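Questions we get about buying into or doing business in Plordale, updated 01/01/2025. Answers are general. For anything with a signature on it, talk to a local attorney first.

## Before you start

### Can a foreigner own a company in Plordale outright?

Yes. A foreign person or a foreign company can hold 100 percent of a limited company. The exceptions are farmland, broadcasting and pipelines, where a local partner must hold at least 33 percent of the shares. The partner has to be named in the registry, and a side letter that hands the votes back to you will not hold up in court. Two cases last year ended with the shares frozen.

### How much capital do I need?

The minimum paid-in capital for a limited company is 3000 in local currency. It has to sit in a Plordale bank account on the day you file. You can spend it the day after.

A branch office has no minimum, but the parent company is liable for everything the branch does. Most small investors we hear from pick the limited company for that reason.

### Which town should I register in?

You register where your office is. In practice that means the capital or Vetstead, which has its own registry and handles most of the foreign filings. Vetstead is slower in winter. The clerks there will accept documents in English for the first filing, but every later change has to be in the local language with a certified translation.

### Do I need to be there in person?

For the first filing, yes, or you need a power of attorney with an apostille. Scanned copies are turned away. Ingvild Vik, who wrote the original version of this page, got her power of attorney rejected twice over a middle name that was in her passport but not on the form. Copy your name letter for letter. 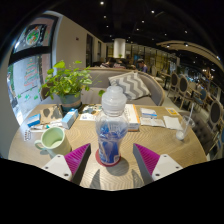
### How long does registration take?

The law says ten working days. Expect three weeks in Vetstead and a little less in the capital. The tax number comes separately and you can't issue an invoice without it, so don't sign a lease that starts before you have both.

## Permits and buyers

### What is the single-buyer rule?

In grain, timber and natural gas, a producer in a district may sell only to a licensed buyer. In several districts there is just one. Trarnano holds the license in the three eastern districts, and if it declines to take your product you have no legal way to sell it there. You can apply to sell across the district line, but the application goes through the same district office that granted the license.

Check who the licensed buyer is before you put money down. The list is posted at each district office and is not online.

### Can a license be taken away after I've started production?

It can be suspended for 98 days without a hearing. After that the district has to hold one or give the license back. Suspensions are usually for paperwork: a missing fire certificate, an expired land survey, a tax form filed in the wrong district. Keep stamped copies of everything you hand in, with the date and the clerk's initials.

### We were told to "work with" a local firm to get a permit. Is that normal?

Using a local agent is normal and legal. The agent should give you a written contract and an invoice, and the fee should be for work you can describe. If you're asked to pay someone who has no contract with you, or to give shares to a relative of an official, don't. It's a crime in Plordale and very likely one at home too.

### Is Kuhlmann still taking clients?

Kuhlmann closed its Vetstead office in March. The capital office is open, but only for existing clients. Liên Khổng, who used to run the Vetstead desk, now works on her own and takes first-time filings. We don't get a fee for mentioning her, or anyone else on this page.

## Disputes

### Are the courts any good?

The commercial court in the capital is slow and mostly fair. First rulings take a year to 18 months. District courts are quicker, and we hear many more complaints about them, mainly from people in a dispute with a large local employer.

If you can, write the capital's commercial court into your contracts as the place for disputes. A foreign arbitration clause is also allowed, but you still need a Plordale court to enforce the award – and that step alone can take most of a year.

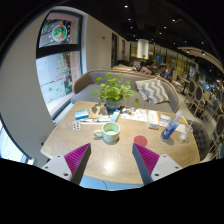
### What does it cost to file a claim?

The court fee is 2000 for claims below the mid-size limit and a percentage above it. Lawyers bill separately. The losing side pays the court fee but not usually the other side's lawyer.

### Does the investment treaty protect me?

It depends on where your parent company is based. Treaty claims are for serious cases, such as having the business seized or being shut out by a decision aimed at you alone. A bad inspection or a late permit won't qualify. You also have to give the government six months' written notice before you file, and the clock only starts when the ministry confirms that it has your letter. Send it by courier and ask for the signed slip.

### Should I contact my embassy?

Yes, and early. The embassy can't take your side in a private dispute, but it can ask for a meeting and sit in on a hearing. Tell them when you open, too, so they have your company on file.

## Money in and out

### Can I take profits out of the country?

Yes, once a year, after the annual accounts are approved. The bank will ask for the accounts, the shareholder decision and proof that tax was paid. Loans from a parent company must be registered with the central bank before the money arrives. If you forget, you can't send repayments abroad until it's fixed, and the fix takes months.

### What tax will I pay?

Company profit tax, plus a withholding tax on dividends that may be lower under a tax treaty. To get the lower rate, file a residence certificate for the parent each year. It expires on December 31 no matter when it was issued.

### Can I pay staff in dollars or euros?

No. Wages must be paid in local currency into a local account. The contract can mention a foreign amount for reference.

## About this page

### Who writes the answers?

Štěpánka Koubek covers registration and tax. Mbali Coetzee covers permits and the courts. Jurgita Jankauskaitė checks the translations of legal terms. None of us can act for you.

### Something here is out of date. What should I do?

Send us the section heading and, if you have it, the number of the new rule or form. We can't post documents with personal details on them, so black those out first. Corrections normally go up within a week.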